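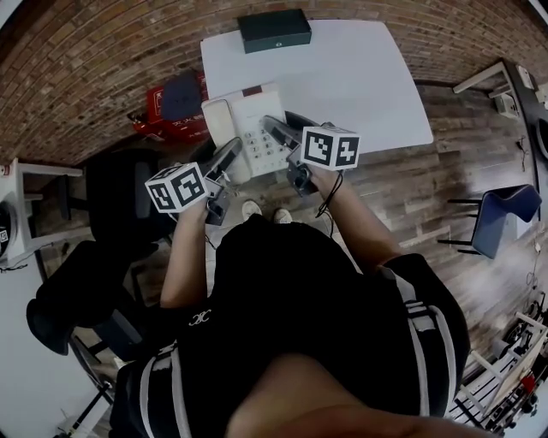 Anyone else still paying for a landline?

bulden_betty
June 17, 2018
So my Pralell bill went up again, and I'm now at 50 dollars a month for a phone that mostly gets calls about my car's warranty. My kids think I'm nuts. But cell service at our place is terrible (we're down in the hollow past Bulden, one bar if you stand by the mailbox) and I like having a phone that just works. Is it time to let it go? What did you all do?

tinroof
Dropped ours in July of last year and never missed it. We got one of those internet phone boxes, kept our old number, and it costs us 4 bucks a month plus tax. Plug it into the router and you're done!

Mossback2
Sure, until the power goes out. Then your router is dead and so is your phone. We had an ice storm out here and my old corded phone on the copper line was the only thing on the road that worked. I had neighbors lined up in my kitchen. Keep it, Betty.

tinroof
A battery backup takes care of that. I've got one in the closet that cost me roughly 100 dollars and it runs the router most of a day.

Mossback2
Most of a day! We were out for a lot longer than that. And does your internet stay up when the whole town is dark? Mine sure doesn't.

yaofan
Betty, before you do anything, call Pralell and ask for the basic line with no long distance and no caller ID. They won't bring it up unless you do. My mom in Arnalura added it up and she saves 367 a year. She was paying for voicemail she never set up (and three-way calling, who was she going to three-way call??)

bulden_betty
Ooh, I didn't know there was a basic line. I think I'm paying for voicemail too, and I have an answering machine. Going to dig out the bill tonight.

tinroof
Still more than 4 bucks, just saying.

Mossback2
Call me when the ice hits. Oh wait.

yaofan
Betty, ask if the basic plan charges you per local call. Mom's doesn't but my aunt's did, over in Yao.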